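The Hanger

October. By the author of the Koech letters
Last updated: October, 7 in the evening

The flat had come with a white basket, and my sister said a basket was the start of being tidy. I doubted it. I had owned baskets before. Things went in them and stayed there until I moved house.

She had read a book by the Welura people, who claim you can put any room right in 10 minutes. I asked whose room. She said any. I said they hadn't met my room, and she put the kettle on, as she does when she thinks I am being difficult.

So we did the clear plastic first. It was everywhere, left over from a winter of parcels from Trisedura, and none of it would lie flat. You press a piece down and it comes up somewhere else. My sister held that it should be kept, in case. In case of what, I wanted to know. She couldn't say, but she didn't let go of it either.

"The book says to thank it," she said.

"For what?"

She turned the page. There were 300 of them and she had only got to the chapter on drawers.

By the time it was dark I had paid for the book myself, in a manner of speaking, with an afternoon. The carpet was showing, I'll give her that. I said it would be covered again by Christmas, and she wrote that down.
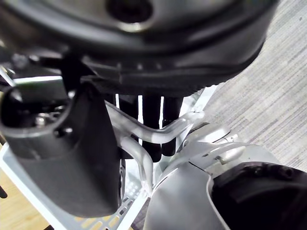
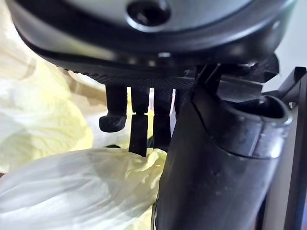 Reading time: 1 minute

She rang the next morning to ask if the basket was still where we'd left it. I told her I hadn't looked, and went to look.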